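Flollthorpe teachers get paid time to run their own classroom research

13 August 2022

Teachers at four schools in the Flollthorpe district will soon have something most of their colleagues only dream about: proper, paid hours to try out an idea from learning research, test it with their own students and write up what happened.

The program is called Enum, and it starts in October. It pairs classroom teachers with researchers from the Mandis Institute, a small education research group that has been working with local schools on reading and number skills. The two sides will plan each study together, from the first question to the last page of the report, and that shared planning is what has people here so excited.

Luzius Rüegg is leading the program. He taught maths and science to junior secondary students before going back to university to study memory, and he still talks like a man who has just come out of a really good lesson.

"I used to finish a class with a head full of questions and then the bell would go and I'd have another class," he said. "Did they remember that because of the quiz, or because somebody made a joke about it? I never had a spare hour to find out. Now we're giving people the hour!"

Each teacher in the program will be released from class for one afternoon a week. Relief staff are paid for out of a grant from the Nägeli Fund, which also covers travel between schools and a modest amount for printing and materials. Teachers keep their normal planning time on top of that, a point the schools were firm about when the program was being drawn up.

The first studies are already taking shape, and they are pleasingly down to earth. They all come from questions teachers sent in themselves.

What the first groups will look at

1. Spacing out practice in maths. One group will compare a block of fractions lessons taught in a single stretch with the same lessons spread over the term. Plenty of lab work suggests spreading practice helps people remember, but teachers want to know what it does to a real timetable, with swimming carnivals and sick days and all the rest of it.

2. Short quizzes at the start of class. These will be low-key, with no marks recorded, and students will correct their own. The group is interested in what students recall a few weeks later and also in how they feel about being quizzed so often. Several teachers said they had tried this before and dropped it when it became a chore to write the questions, so a shared question bank will be built first.

3. Following written instructions. Food technology teachers asked for this one. Students often read a recipe step, look up, and lose their place, and the group will try different layouts to see which ones are easiest to follow while your hands are busy. It will run in the practical rooms during ordinary cooking lessons.
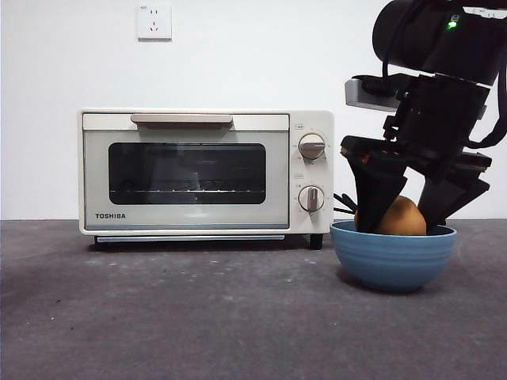 4. Reading aloud in the middle years. Reading aloud tends to fade away after primary school. This group will bring back ten minutes of it in history and English, and will look at vocabulary as well as whether students pick up more books on their own.

Across the four schools, 330 students are expected to take part in the first round. Families will get a plain-language letter before anything begins, and any student can sit out the research side of things and still do the lesson with everyone else.

A common worry about this kind of partnership is that the researchers arrive with a finished plan and the teachers are left to carry it out. Rüegg has seen it happen from both sides and is keen to avoid it. For that reason every Enum group has two leads, one from the school and one from Mandis, and neither can change the study without the other's agreement. The researchers will also spend three full days in their partner school before any measuring starts, sitting in on lessons, doing yard duty and eating lunch in the staff room.

"You learn an enormous amount on yard duty," Rüegg said. "You find out what kind of morning everyone's had, and then you understand why your lovely careful test got strange results straight after recess."

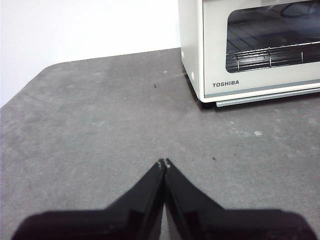
Toaster oven on a grey countertop.

Language is another thing the program wants to get right. Words like "retrieval", "transfer" and "load" mean something quite particular to a researcher and something else, or nothing much, to a busy teacher. The groups will keep a running glossary, written jointly, and add to it whenever somebody has to stop and ask. It will be free for any school to use, and a first version should be up before the end of the year.

Results will be shared at an open evening once the first round wraps up, and the groups have promised to report on everything they try, including the studies that show no difference at all. Rüegg is particularly fond of those. He says a clear "it made no odds" can save a school a great deal of money and photocopying, and he would happily give such a finding the best spot on the program.

Teachers at other Flollthorpe schools can put in a question for the second round now. It doesn't need to be polished - a couple of sentences on what you have noticed in your classroom and what you would like to know is plenty. Questions can be handed to any school office in the district, marked for the attention of the Enum program, and every one will get a written reply.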